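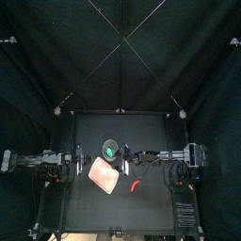
2018-12-20 – caderno da oficina, tinturaria

Banho de índigo nº 8. Terceira tentativa com a cuba de frutose, as duas primeiras ficaram esverdeadas e nunca chegaram ao amarelo por baixo. Anoto tudo desta vez, da outra fiz de cabeça e depois não soube repetir.

Receita de hoje: índigo em pó do lote Wovgate, hidratado de véspera em água morna com um fio de álcool. Cal apagada peneirada. Frutose do saco novo. 187 g de frutose no total, dividida em duas doses, a segunda só depois de a espuma assentar. Água da torneira, deixada a repousar de um dia para o outro.

Aquecida até 40 graus e tapada. Não passar daí – da última vez distraí-me com o telefone e a cuba quase ferveu, a redução foi-se toda.

Primeira hora: nada. Superfície azul baça, cheiro a cal. Mexi devagar, em círculo, sempre no mesmo sentido, sem levantar bolhas. Segunda hora: película acobreada a formar-se na borda, flor pequena no centro. Por baixo, verde garrafa. Ainda não. Juntei a segunda dose e fui tratar das meadas.

Meadas: lã Okon (duas pontas, sem tratamento), algodão Skateo do cone grande e uma de linho que estava na gaveta sem etiqueta. Todas lavadas com sabão neutro. O algodão precisou de outra fervura, a água saiu cor de chá. O linho deixei de molho e esqueci-me dele, vai ficar pra depois. ATENÇÃO: a lã não pode ficar muito tempo neste banho, a cal come a fibra. Para a lã seria melhor a cuba de hidrossulfito mas não temos, e o cheiro depois fica na sala toda.

À tarde o banho estava finalmente âmbar por baixo, límpido, cheguei o frasco à janela para ver. pH 11 na fita. Entrou o algodão primeiro.

Imersões do algodão:
primeira – curta, saiu amarelo-esverdeado, virou em poucos minutos ao ar. Azul claro, manchado junto ao nó.
segunda – nó mais largo, mexer a meada debaixo da superfície. Bastante melhor.
terceira – azul médio, já uniforme. Parei aqui para guardar amostra.

O nó de figura-oito está demasiado apertado em quase todas as meadas que vieram da Gill. Refazer antes de tingir, não depois. Já escrevi isto em Fevereiro e voltei a não fazer.

Lã: uma só imersão, rápida. Apanhou cor muito depressa, mais escura do que o algodão à terceira. Passei por água com um golpe de vinagre, o toque ficou um pouco áspero mas nada de grave. Ver amanhã com ela bem seca. Se largar muito azul na mão é porque o índigo ficou à superfície – nesse caso lavar outra vez e baixar a concentração.

Coisas que correram mal: o sedimento levantou quando pus o algodão, a rede de fundo é pequena para esta panela e encosta para um lado. Pedir uma maior ou coser duas. As luvas compridas têm um furo no indicador esquerdo, tenho a unha azul. A balança pequena anda a descalibrar, pesei a cal duas vezes e deu valores diferentes, usei o segundo. Comprar pilhas.

Solidez: cortei tiras das amostras para a janela sul, metade tapada com cartão. Deixar ate Fevereiro e comparar. Etiquetas a lápis, a caneta do armário desbota antes do índigo.

Cuba tapada, manta por cima, não deitar fora! Amanhã reaquecer devagar e ver se volta ao âmbar sozinha antes de lhe juntar mais frutose. Se estiver azul por baixo, meia dose e esperar. Se cheirar mal, também esperar.

Falta: linho, ficha do lote Wovgate, lavar as colheres

Última actualização: 2018-12-20

Imprimir | Enviar por e-mail

Entradas recentes
Banho nº 7 – o que ficou verde
Garança em lã Okon, água dura e água da chuva
Lavagem prévia do algodão Skateo
Casca de cebola: restos e misturas
Meadas Gill, nós e etiquetas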